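Bathroom tips, the quick version

Been meaning to type these up since December. Most came from my old neighbor Cosmin Ciobanu who cleaned rentals in Tindavley for 27 years, the rest I learned by getting it wrong. No particular order. Skip what you know.

Shower glass
Squeegee. Every time, top to bottom, takes less time than finding your towel. If you already have the white haze, warm white vinegar on paper towels, stick them flat to the glass, leave half an hour, wipe. Rinse well. Keep vinegar off marble and any natural stone, it eats the finish and you can't put it back.

Shower head
Bag of vinegar, rubber band, overnight. Old trick, still works. Poke the rubber nozzles with an old toothbrush in the morning. Not for brass or fancy coated finishes, an hour tops on those or just use dish soap.

Grout
Baking soda and a little water, paste like toothpaste. Stiff brush, small circles. Don't buy the wire ones, they chew the grout out. Dark spots that come back in the same place every month = water getting behind the tile. Stop scrubbing and look at the caulk.

Caulk
Cut all the old stuff out. All of it. New over old peels in weeks. Dry it overnight before you start, fan on. Masking tape both sides, smooth with a wet finger, pull the tape while its still soft. Fill the tub with water first if you're doing the tub edge, the weight opens the gap.

Slow drain
Hair, nearly always. Pull the stopper, plastic zip strip down, pull up something horrible, repeat. Hot tap for a few minutes after. I paid a plumber 499 once for what was a wad of hair and a bottle cap, never again.

Fan
Hold a square of toilet paper to the grille. Should stick. If it drops, turn the power off and vacuum the cover, then the blades if you can reach. Run it 20 minutes after a shower, longer in winter.

Towels that smell
Too much detergent. Half of what you use now. Skip the softener completly. One hot wash with a cup of vinegar and nothing else, dry all the way, don't leave them sitting in the machine.

Toilet, under the rim
Cleaner goes in first, before you do anything else in the room. Squirt up under the rim all the way round, let it run down, lid shut. Do the sink and mirror. Then come back and brush. People scrub right away and wonder why the ring stays. Read the back for the time. Brush dries clamped under the seat, bristles over the bowl, before it goes back in the holder.

Buying the bottles
Read the front label before it goes in the cart. Toilet cleaner and bathroom cleaner sit close together, same brand, and are not the same stuff. Check sizes too, the bonus offers are only good if the shelf price didn't creep up. One for the bowl, one for tile and sink, one for floors. Done. 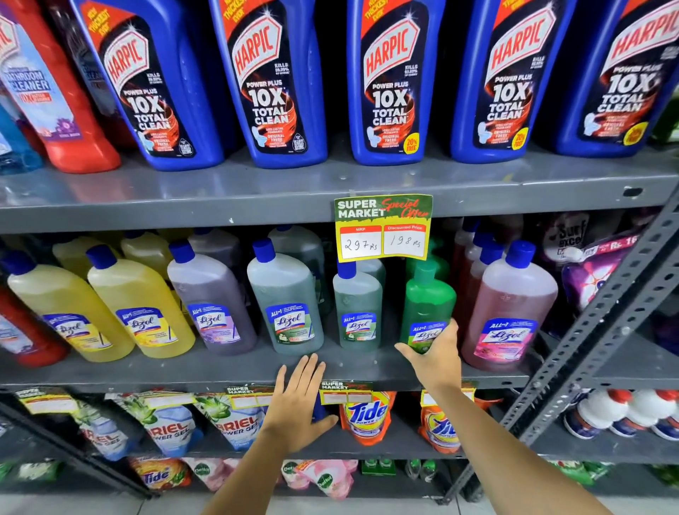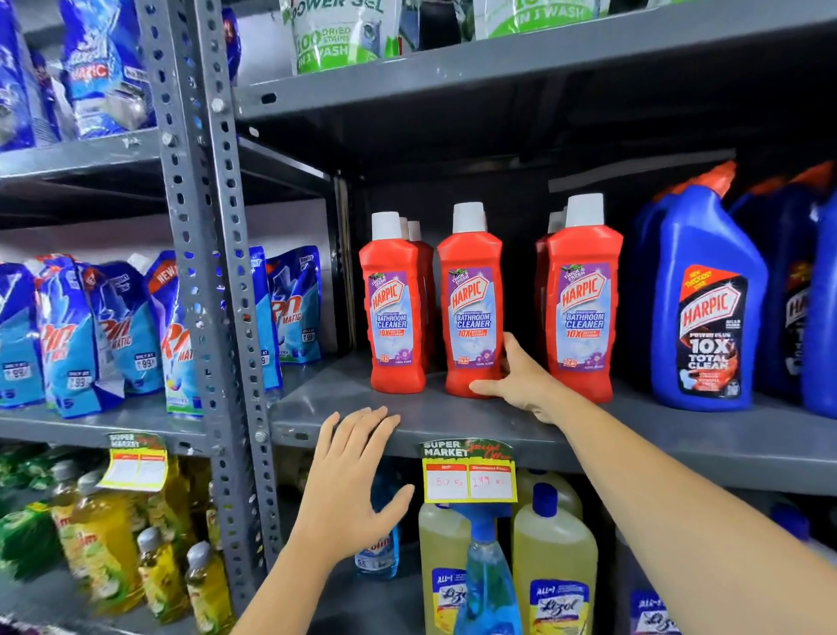 Never mix
Bleach and ammonia, no. Bleach and vinegar, no. Bleach and any acid toilet cleaner, no. Two products in one bowl becuase the first was slow, also no. Flush and rinse between. Window open, gloves on. If your eyes sting, get out and get air first.

Mirror
Two cloths, one damp, one dry. Spray the cloth, keep it off the glass, drips get behind the edge and that's where the black spots start. Dab of shaving foam wiped on and buffed off keeps the fog away a week or so.

Rust ring from a can
Lemon juice and salt, 8 minutes, rub with a soft cloth. Then keep the can on a saucer.

Kitchen page next, when I get to it. Oven door glass is first on the list.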